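Clearing the round table

05/01/2018

The decorations came down this morning, a day early, mainly to get it over with. That took less than an hour. The round table has taken the rest of the day and I'm still not finished with it, so I've stopped for tea and am writing this instead.

For anyone new, the round table is the one in the back room. We bought it when we moved in, with the idea that we would eat at it, and we did eat at it for the first summer. Since then it has been the place where things are put down. Every house I've lived in has had one of these. My parents had the top of a chest freezer. My aunt at Urquhart had a whole piano. We have a table with a brown patterned cloth on it, and I would guess the cloth hasn't been off since November, when I last had a proper go at that room.

I don't have a system. I have read a few of the books, and I borrowed one from Gillespie Rennie which wanted me to make a list of every object I owned and give each one a mark. I gave it back. What I do is take one surface and pick things up one at a time, and I don't put anything down again until I know where it lives. If it doesn't live anywhere it goes in a bag by the door. It's slow, but I've tried going faster and all that happens is that the things move to the bed.

The soft things are the hardest. There is a white bunny with pink ears and pink feet that has a little carrot to go with it, also plush, and I've picked it up twice today and put it back twice, which breaks the only rule I have. It came in a parcel from my sister, with the giraffe. The giraffe is much the bigger problem, with that long neck. It won't go on a shelf. It has been tried in the hall, where it was in the way of the coats, and on the landing, where it gave me a fright in the night. So it has ended up back beside the table, and I think it may have to stay in that room for good.

Then there is the lace. I say lace, it may be a mesh of some kind, I've never been certain what you would call it. It's white and it creases if you look at it. My plan was to cut it up and make little bags for lavender, and I got as far as buying the lavender, from the Lullen garden shop, and the lavender is now in a drawer smelling very nice without any bags. I have told myself that if I haven't started by Easter the lace goes to the charity shop. I told myself the same last year.
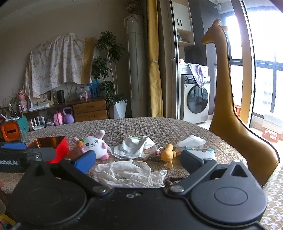

My other difficulty is small things that belong to bigger things. A screw, a tiny packet, a card with printing on it that might be the instructions for something. You can't throw them out until you know what they're part of, and you can't find out what they're part of without going through the whole house. I used to keep a jar for these. The jar got full and I bought a second one, and at that point I tipped them both out on newspaper and counted, as I was curious. There were 763 things in two jars. I kept 41 of them and I have needed one, a fuse, so I don't think I was too hard on the rest.

Since then I've gone by how long a thing has been lying about. If I come across the same packet three times in three months, and I still don't know what it is, out it goes. I have only regretted this once, over a set of felt pads for chair legs. They were replaced for very little.

The yellow rubber toy is staying. I call it the duck, though there is a case for it being a chick. It will probably go up to the bathroom, where a rubber toy at least makes sense, although I'm aware that the bathroom windowsill is on its way to becoming another round table.

Cloths are next. I seem to leave cloths wherever I've been, like a snail. I get one out to dust, the phone goes, and the cloth stays where I was standing. I went round with the washing basket before lunch and I was a bit ashamed of how many I picked up. Those are all in the machine now. I've cut down to one drawer of dusters and one of tea towels, and the old rule from my mother's house is back in force, that a cloth which has touched the floor never goes near a plate again.

I did have a look at the cabinet while I was in there. It's a wooden one, with two drawers on the right, and it's the only piece in the room I would save in a fire. The top of it needs thinning out too. There's the framed photo, the speaker, the clear display box with the toys in, the blue castle and the doll with the pink hair, who sits near the plant and gets dusty. None of it is rubbish, and I like all of it when I look at each thing alone. Together it's a lot to lift off every time I want to wipe the wood, so what happens is that the wood doesn't get wiped.

I'm thinking of keeping the photo and the speaker there, and the plant, and finding another home for the toys. The display box would go on the bookcase upstairs if I got rid of the Aveveck atlases, and nobody has opened those in years. The castle could go up with it. The doll I'm undecided about. The keyboard on the lower shelf is another matter, and I'm leaving it until I've asked whether anyone wants it.

I priced up some storage over Christmas, as you do when you're full of cheese and have a laptop on your knee. Ivari do a tall cupboard that would take everything in that room and shut the doors on it. I got as far as measuring, and the gap is 1416 millimetres, so it would go in. But I know what I'm like, and I would fill the cupboard by the summer and the table would look just the same. So no cupboard this year. The money is going towards the back gutter, and that won't be interesting enough for a post.

A few people wrote after the last one to ask how I wash the tablecloth. It has a rough sort of weave to it and crumbs get right down in. I take it outside and shake it hard, then go over it with the brush from the dustpan, then a cool wash and straight on to the line. I don't tumble it. If it's raining I hang it over the bath – it drips for ages, but it comes out flat enough. I don't iron it either. By the time there are things on it again you wouldn't see the creases.

Somebody also asked how long these posts take me. This one has taken one pot of tea and most of a second. I see from the counter that there have been nearly 1000 comments since I started the blog, which is far more than I expected from writing about cupboards, so thank you. I do read them all, even when I'm slow to answer.

The machine has just finished, so I'll hang the cloths up and then do one more hour on the table before supper. I want it clear enough to get the brown cloth off tonight. The bunny can sit on the stairs until I've made up my mind.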